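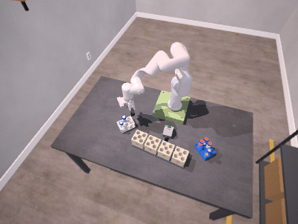 Waltard Neighborhood Association
Minutes of the General Meeting, January

The meeting was called to order at 7:05 p.m. in the lower hall of the Ukum Street Library. A quorum was present. The minutes of the previous meeting were approved with one correction: the sidewalk closure on Özkan Avenue concerns the east side, and the earlier minutes gave the west.

1. Storm drains
The Chair reported that the city has cleared the drains at the foot of Ukum Street but has not returned to the two near the school crossing. Members living on the lower block described standing water after the last heavy rain. The Secretary was asked to write again to the Department of Streets and to attach the earlier letter.

2. Parking during library construction
Sturkex, the contractor for the library roof, has requested the use of 17 curb spaces on the north side of Ukum Street while the work is under way. Discussion followed. Several members objected to the loss of overnight parking and asked whether the spaces could be released at 6 p.m. each evening. One member noted that the church lot stands mostly unused on weeknights and could be offered to residents with permits.

Moved and seconded: that the Association support the request on condition that the spaces be open to residents from 6 p.m. to 7 a.m. Motion carried, with 3 opposed.

3. Budget
The balance of the general fund was reported. Dues have been received from 115 households. The cost of printing the newsletter has gone up, and the current printer will not hold its price past the spring issue. It was agreed to obtain a second quote before any change is made to the number of pages.

Moved and seconded: that up to $1,000 be set aside for replacement trees on Özkan Avenue. Motion carried without opposition. The choice of species was referred to the next meeting — members with strong views on the maples are asked to submit them in writing.

4. Snow clearing
Residents are reminded that corner lots are responsible for both sidewalks, including the curb ramp. The shared salt bin behind the library has been refilled. The lid does not close fully and should be weighted with the brick provided.

5. Other business
A request for a second bench at the bus stop was received and tabled. The lost key to the display case has been found and returned to the library desk. A member asked that meetings begin at 6:30 p.m.; there was no second.

The meeting was adjourned at 8:40 p.m. The next meeting will be held in the same room in February.

Respectfully submitted,
Secretary, Waltard Neighborhood Association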